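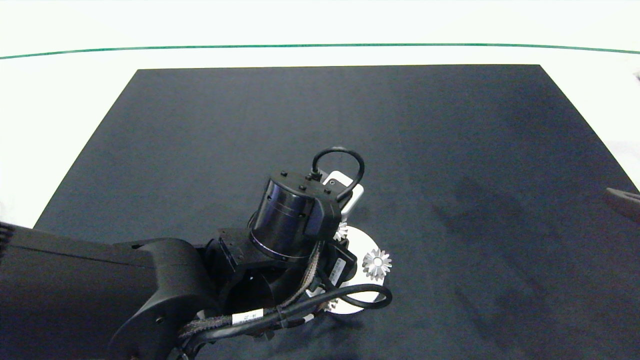 Undance update — gear task, teleop episodes, and a plea for more operators
October 2020
34 shares | 6 comments

Quick one this month, most of us are on the rig and not at our desks.

The gear set is the main thing. Small metal spur gears, white plate, dark mat, one operator driving. Every episode gets recorded start to finish and goes in the pile for the policy to learn from. Target is 400 usable episodes before Plirmont gets the first training run. Not there yet. Getting closer.

Why gears, people keep asking. Blocks were too easy. The Ovik blocks from March trained up nicely and then fell apart the minute anything had to line up with anything else. A gear has teeth, it has a hole, and it's shiny, so the cameras get glints that move around when the arm does. Good hard stuff for a small model. Also they're cheap and you can't really break them.

Cremilda Portela rewrote the episode rules after we threw out 21 in one afternoon. Reasons were mostly dull — recording started late, operator's hand drifted, somebody reset the parts while the log was still running. New rules are taped up by the rig but for those of you at the other site:

Start recording before the arm moves. Wait a beat. Then go.

One continous attempt per episode. If you drop a gear, pick it up and carry on, don't stop and restart. We want the recoveries! A set made of only clean runs gives you a policy that has no idea what to do after a fumble.

Move the parts between episodes. Plate too, not only the gears. The early sessions had the plate in nearly the same spot every time and it shows.

Don't hurry the last bit. Approach can be quick, the lowering should be slow.

Mark it good, bad or unsure. Unsure is fine, Rogério goes thru those at the end of the week. 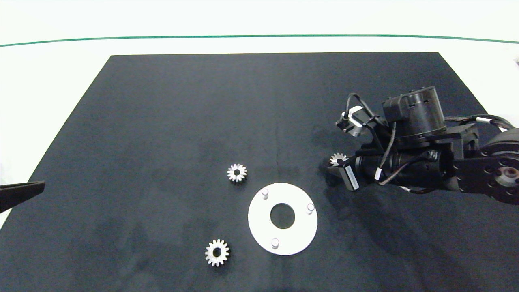
DATA COLLECTION NOTES

Plate with the three pegs is the standard one now. Gear goes on a peg, bore over the top, let go, back off. Repeat for the other two. Order is up to the operator and please do vary it — we had a run of sessions where everyone did the nearest gear first without thinking, and the model picked up on that faster than it picked up anything useful.

Grip. Pinch across the rim, gear held so the hole has a clear path down onto the peg. If you grab it at an angle you can sometimes wiggle it on anyway. Keep those episodes. Label them "angled" in the comment box so we can pull them out later if they cause trouble.

Length. Anything over 7 minutes, stop and mark it bad. Nobody learns anything from minute eight, including the operator.

Breaks. After 20 episodes swap out. Not a suggestion. Rogério Miranda plotted the failure rate against position in the session and there's a clear bend where people get tired, hands start overshooting and the releases get sloppy. He'll show the plot at the next call, bring questions, he has opinions about it.

Lighting stays as is. Bright and even. We talked about changing it up for variety and we probably will, but as a seperate batch with its own tag, so please leave the overheads alone for now.

Mat. Lint roller lives in the top drawer. Use it between operators. Smudges and creases are ok, a bit of mess in the background is good for us, but fluff on the gripper pads isn't.

Cables. Check the loop at the wrist before you start, every time. It needs enough slack for a full turn. If the arm feels heavy on one side, stop, look at the cables first, then message Cremilda.

Storage was nearly full again last week. Old Ovik episodes are moving to the Oberholzer server, raw video included. If you have scripts pointed at the old path they will break. Sorry. New path is in the channel.

Still to sort out:

Camera sync. The head view and the wrist view are a few frames apart on some sessions, not all. Working on it. Don't delete anything, we think it can be fixed after the fact.

Second operator station. Parts ordered, no date.

More people. We really do need more people. No robotics background needed, if you can sit still and have patience for small fiddly parts you'll be good at it. Training takes a morning. The best operator we have so far came over from accounts and had never touched a controller before — her release is cleaner than mine.

Next update once the first training run is back. Might be good, might be a graph that goes sideways. Either way you'll get it.

Related items
Ovik blocks: what the March batch taught us
Labeling episodes without losing your mind
Moving to the Oberholzer server, paths and permissions
How to book time on the rig

Contact the Undance team | © 2020 Undance | Back to top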